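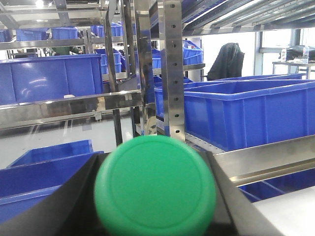

Bright green cylinder, blue bins behind.

15/07/2025

Right, end of term is nearly here and I've had a few messages about home practice, so here's a thread on what I changed this year. I'm a speech and language therapist, mostly primary age, mostly speech sounds. Kettle's on, let's go 🧵

For years I sent home a folder. Lovely folder! Laminated pictures, a tick chart, a letter to parents that went on for a page and a half. It came back every week in exactly the state it left in, sometimes with a banana in it.

I used to get a bit huffy about that in my head (never out loud). Then I tried doing my own homework sheet with my own son for a week, after school, with tea on and a little one asking for a wee. I managed it once. Once! And I wrote the thing.

So in October I binned the folder for my whole caseload at Calura, the primary I'm based at. 32 children. What they got was a strip of card with ONE word or phrase on it, and the instruction was 60 seconds a day. Set the timer on your phone, stop when it goes off, even if it's going brilliantly.

The stopping matters more than I expected. A child who's still keen when the timer goes will come back tomorrow. A child who's been made to finish the page won't, and you'll hear about it at the school gate.

How I pick the word: it has to be one they can already say right with me, most of the time, with no help. Home is for practising the thing you can do. If they're still getting it wrong half the time in my room, it stays in my room.

It also has to be a word that child says anyway. I've sent home "shut the door", "crisps", the dog's name, and a football chant that I had to look up. I have never needed anybody to say "sheaf" at the tea table and yet it was in the old folder for eight years.

What I tell parents to say when it comes out wrong: nothing much. Say it back the right way, in a normal voice, and carry on. No "try again", no "what did your teacher say". If it's wrong three times in a row, stop for the day and write me a note so I can change the card.

A mum asked me if she could just do it in the car. YES. Car, bath, waiting for the lift, brushing the dog. I'd much rather have a daft minute in the car than a proper one at the table that everyone's dreading.

The older ones (juniors) wanted something to show for it, so we ran a class total and called it Stan. No idea why Stan, they voted. The target was 600 practice minutes between them by Easter, and they coloured in a big paper snake on the corridor wall, one scale for each.

They got to 604. There was a very serious argument about whether the last four counted as there weren't any scales left to colour, and in the end they gave him a tongue and used that.

I should say the group didn't all do the same amount. A couple of children did loads and a couple did hardly any, and the snake hid that nicely. I liked that about it. No names on it, no stars, no one's empty row up on the wall for the whole school to walk past.

Somebody's bound to ask about apps. We had a go with Droltis for half a term. The children liked the sounds it made, I found the word lists a bit long, and for a few families it meant handing over the one phone in the house. I've kept it for two who really took to it and gone back to card for the rest.

Things that went wrong, for balance. I lost track of who had which card by November. I now keep a plain list at the front of my notebook and change it in pencil. Not clever but it works.

I also sent home a phrase for one boy that his granny thought was rude. It wasn't, but it was close, and I'd advise you to say your phrases out loud in a few different accents before you print them.

And it doesn't suit everyone. Children who stammer, children who are very anxious about talking, children at the stage where we're working on listening first - I don't send cards for any of those. That's a different chat with the family and usually a longer one.

Is it better than the folder? I can't give you a tidy answer. I changed lots of things this year, new room, new timetable, and I'm one person with one school. What I can say is that parents talk to me about practice now, where before they used to sort of hide from me by the coats.

I'm doing a short talk on all this at the local therapists' meet-up in Lultia after the summer, if you're near. Bring your own mug, they never have enough.

Oh, and the card - people always ask. It's just thick plain card, cut to bookmark size, with a hole punched in the top so it can hang off a bag or a door handle. Black pen. I write them during the session so the child can watch and tell me my writing's messy.

If you've got a phrase that's gone down well with a stubborn "s" blend, pop it in the replies please, I've got a little lad who is thoroughly sick of "spaghetti" and so am I.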